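## 4. The pour check

I run this check after any work on the gripper, the wrist camera or the cable loop, and again whenever the cell has been sitting for a while. It's three cups and a bottle, so it looks like child's play, but it will show you a sloppy gripper faster than anything else I've tried. Do it before you load the Pillamside program, while the arm is still in slow mode.

**Before you start**

1. Wipe the table and let it dry. The wrist camera picks up every crumb.
2. Put out the gray, pink and teal cups. The bottle goes toward the back of the table with its cap off.
3. Fill the bottle with weak tea or colored water. Plain water is really hard to see on camera, and I gave up on it pretty quickly.
4. Walk your hand along the cables from the gripper back to the elbow. They need enough slack for a full wrist turn without snagging on the table edge.
5. Open the Prelberg panel, load `pour_check` and set the speed to 19 percent.

> **Caution:** Keep your hands off the table once the arm is live. The fingers close harder than you'd think, and the stop button is a long reach if you're leaning in.

**Run it**

6. Press Start and keep an eye on both camera views, side and wrist.

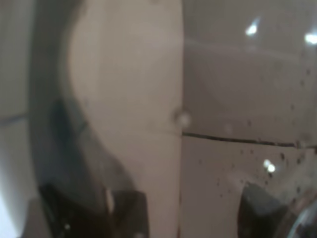
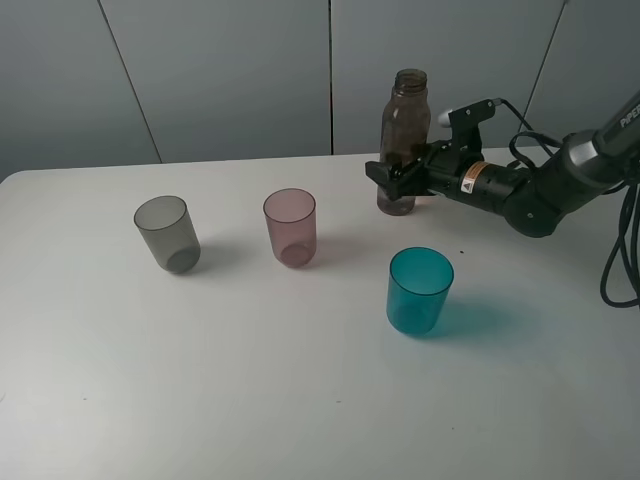
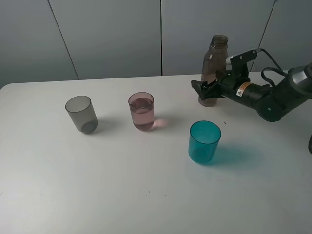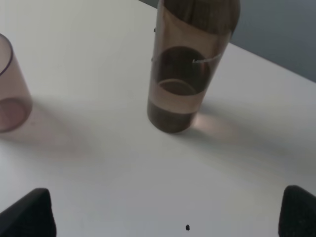 *Pour check on the Sorkach cell, side and wrist views.*

7. Look at the grip in the side view. You want the fingers around the bottle's body, well below the neck, and the bottle upright. If it leans, stop and redo the finger alignment in section 3.
8. Look at the wrist view next. Both fingertips should show along the bottom, one on each side. If one has gone missing, the camera bracket has slipped – loosen the two screws, nudge it back and tighten again.
9. Let the program run through 13 cycles. I top up the bottle between cycles, with the arm paused.

**Notes**

- Close up, the wrist camera goes very soft. I spent most of a December afternoon cleaning a perfectly good lens over this, so please learn from me! Judge focus with the bottle standing a little way off.
- Colored cups throw tinted light on the table. If the cup finder starts chasing a shadow, lower the saturation setting to 9 and try again.
- A squashed bottle means too much grip force. Drop it one step at a time, and swap the bottle for a fresh one before the next run.
- Spilled? Pause, power down the arm, then mop up. Check under the cable loops too.

When all the cycles go through clean, write the grip force and bracket position in the Khumalo log sheet and go on to section 5.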